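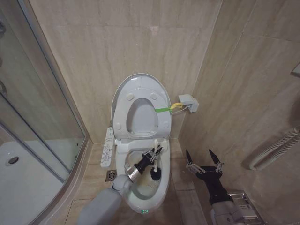

Sport > Cricket > Club and village > Laws and scoring

Can a captain take back a debut cap?

Posted 12/8/23 by Lesego Khumalo

I play for a Sunday side that has, over the years, collected more traditions than wins. The main one is the cap. When you play your first proper game for us, somebody senior stands in the outfield before the toss, says a few words you can't hear over the mower, and hands you a cap with a number stitched on the side. Mine is 14. I was told it meant a great deal, then I was put at fine leg for two hours.

The trouble is with our newest player. He was given his cap before a 20-over game against Jurby. Toss done, teams named, we walked out to field, and it rained before a ball was bowled. Everyone stood in the pavilion eating the tea early and then went home. The following week he couldn't make it, and the week after that our captain gave a debut to a different lad, a left-arm spinner, and announced that he was now the next number in line. His reasoning was that the rained-off match never happened, so the first lad hasn't debuted and should hand the cap back until he does.

The first lad has declined. He has also been wearing the cap to work.

So, two things. Does a game count as an appearance if the toss took place but nothing was bowled? And if it does, what do we do about two men with the same number, one of whom already has it on a mug? We don't play in a league, it's all friendlies, so there is no one to appeal to. The scorebook for that day has both teams written in, in pen, and then a drawing of a duck under an umbrella.

I should add that the captain and the first lad share a lift to away games, and we have one in December on an indoor pitch, so I'd like this settled before they're in a car together.

Veronika Ruchti

Yes, it counts, or at least it does by the way most people who keep records go about it. The usual line is the toss. Once the captains have tossed and the sides have been named, the match has started for record purposes, even if it is then washed out without a ball. If the rain comes before the toss, the match is abandoned and it goes on nobody's record. There are professionals with a game against their name in which they did nothing but put on their whites and look out of a window.

Your lad has therefore made his debut. He has one match, no innings, no overs and no catches, and his average can't be worked out, so in some ways he is having a better season than the rest of you.

As for the numbers, give them out in order of first appearance. The washed-out man keeps his and the spinner moves up one. It's a bit of unpicking and a bit of thread. If you ever have two players debuting in the same match, the common way is to do it alphabetically by surname, but some clubs use the batting order. Pick one and write it in the front of the scorebook, because you will have this argument again.

I scored for a club where we went back through the books to about 2000 to give everyone a number, and found a man who had been listed under three spellings and had been given three caps. He was very decent and returned one of them.

One more thing. Check that the toss really was done. In my experience of friendlies, the captains often agree between themselves who'll bat, depending on who's running late. If there was no toss and no start, I'd still go by the team sheet, but your captain would have a bit more of a case.

Ollik

Doesn't matter what the rules say if it's friendlies. It's the captain's call, he's captain. We had a bloke who got his cap and then got stuck in traffic and never reached the ground and we let him keep it.

Also 20 overs isn't proper cricket, so in my view neither of them has debuted.

Trotix

I'm with Veronika on the toss. Ollik, the man in traffic wasn't in the eleven, so that is a gift of a hat.

What we did in a similar muddle was let both players keep what they'd been given and add a letter. We have an 8 and an 8A. The plan was to sort it out over the winter, and that was several winters ago. 8A opens the batting now and is rather proud of the letter. He signs cards with it. The original 8 has moved away and took the cap with him, so there's no real pressure to tidy up.

If you do restitch, don't do it yourself with whatever's in the drawer. Ours came out looking like a 3 from one side. Ask whoever made the caps, they'll normally do a single one for the price of the postage and some patience.

And I'd sit in the middle of the back seat in December, Lesego, if there's room.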